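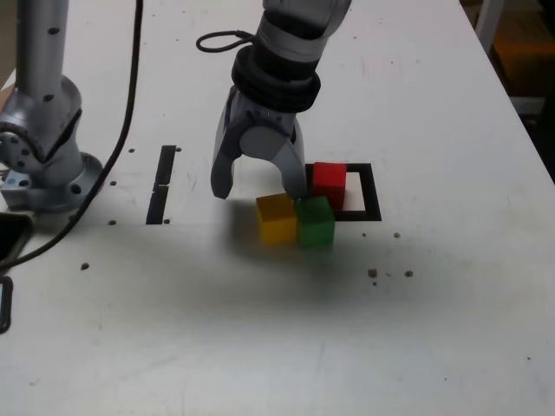
MATERIALS AND METHODS

Search articles Search Advanced

Reading time: 9 min

3.2 Blocks, table and target area

The block set used throughout the study was the Gretotix basic set, from which only the plain cubes were taken. Cubes in three colors were kept for the layouts reported in this section: yellow, green and red (Figure 2). They are wooden and of similar size, so that color is the only property by which a layout can be described without giving positions. Cylinders and arches from the same set were left out after the pilot sessions in September, when they were found to roll or tip when pushed against a neighbor.

The work surface is a white tabletop. It was already in use at the Tridstead site before the study and shows gray smudges and small brown holes. The surface was wiped before each session but was not repainted or covered. A covering sheet was tried in the pilot and dropped – it shifted under the blocks and changed the friction between layouts.

The target area is a hollow square with a thick black border and a white interior. A layout was scored as "inside" when the whole base of a cube lay within the outer edge of the border, as "on the line" when any part of the base lay beyond that edge, and as "outside" when the base did not touch the border at all. Contact between cubes was scored separately. Two cubes were recorded as touching when no table surface could be seen between their facing sides.

Figure 2. Yellow, green and red cubes at the target square. The yellow and green cubes are side by side; the red cube stands behind them at the upper-left corner of the outline.

Layouts of the type in Figure 2 were the hardest to score. The green cube hides the lower-left corner of the square and part of the red cube, and the position of a base relative to the border has to be judged from the sides that remain in view. For such cases the scorers used a second view taken from the opposite side of the table.

In total, 1124 layouts were scored under this scheme. Of these, 83 were scored a second time following the Ellora protocol for partly hidden objects, and 60 were set aside as practice material for new scorers. Practice layouts were not used in the analysis in Section 4.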